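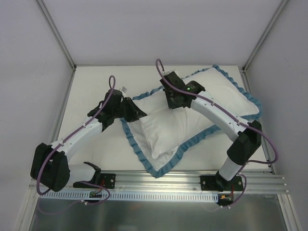

The case against the frilled pillow

April 10, 2023

Every few years the bedding trade rediscovers the ruffle, and we are all expected to be pleased. The current version is a plain white cotton cover with a coloured frill sewn round the outside, blue for preference, and it is sold on the promise that a dull bedroom will look cared for. I have my doubts. I have lived with four of these since last June and I have come to think that the frill makes a bed look worse on every day but the first.

Consider what a pillow has to put up with. It is slept on, folded in half for reading, stuffed down the side of the bed and sat against by people eating toast. A plain cover can take all that and be put right with one slap. A frill can't. It goes flat on the side you lie on and stands up on the other, and by midweek the edge that was meant to look generous looks like a lettuce somebody has driven over. The only cure is the iron, and ironing a ruffle means going round it in two-inch sections with the point, pulling each gather straight and watching it spring back. I timed myself on one of mine and gave up after 19 minutes.

The shops know this, I suspect, because their displays never show the thing in use. In the Nostel showroom in Celtamport the pillows stand up in a row against the headboard like guests at a wedding, every one of them propped from behind with a second pillow. I know about the second pillow because I looked. Their spring catalogue claims 2,386 ways to dress a bed from the one range, a figure they must have reached by multiplying every colour by every size by every trim. In my house there are two ways to dress a bed, made and not made.

Friends tell me I am being a misery and that a bit of blue round the edge cheers a room up. I grant the blue. Teal against white is a good pairing, and if it came as flat piping or a narrow band I would have no complaint at all. What I don't accept is that the pleasure has to come with five or six feet of loose gathered cloth attached, which catches in the washing machine door, wraps itself round socks and takes a full day longer to dry than the middle does.

Then there is the question of how the cover closes, which the advertising hardly mentions and which matters a great deal more. My grandmother's pillowcases had a deep flap inside the open end. You tucked the pillow in behind it and that was that, for forty years. Now we have zips. The argument for zips is tidiness: nothing pokes out, nothing slides. Fair enough, on the day you buy it. But a zip is the first part of any cover to fail, and when it does the whole thing is finished unless you are willing to unpick a seam.
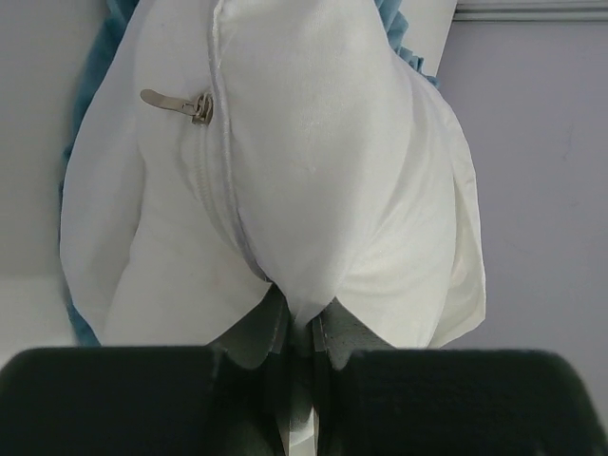 Is a zip better than a flap on a pillow cover?

For an inner cover that holds the filling in and comes off once or twice a year, a zip does well enough. For the outer case that gets washed every week, a flap will last longer and costs nothing to mend.

That is my view, anyway, and I hold to it after losing two outer cases to broken sliders in one winter. The Bhardwaj people, who sell most of the covers on our side of Nisdale, will swap a faulty one if you still have the receipt. I have never met anyone who keeps the receipt for a pillowcase. I asked in the shop whether they stocked the same cover with a flap and was told there was no demand for it, which is a strange thing to say to a person standing there demanding it.

There is also the corner problem. A pillow has to be got into a zipped cover through an opening that never quite runs the full width, so you end up punching the far corners into place with a fist, and half the time one corner stays empty and the filling piles up in the middle. Shaking it by the hem helps a bit – less if the thing is stuffed as hard as the fashion now requires.

I don't expect to win this. Frills sell, and they photograph well from the end of a bed. But anyone about to spend money on a set might do one small test first. Pick the pillow up in the shop, fold it in half, lean on it for a minute and put it back down without smoothing it. Look at the edge and decide whether you want to see that each morning. My own four have gone into the spare room, where visitors are very polite about them.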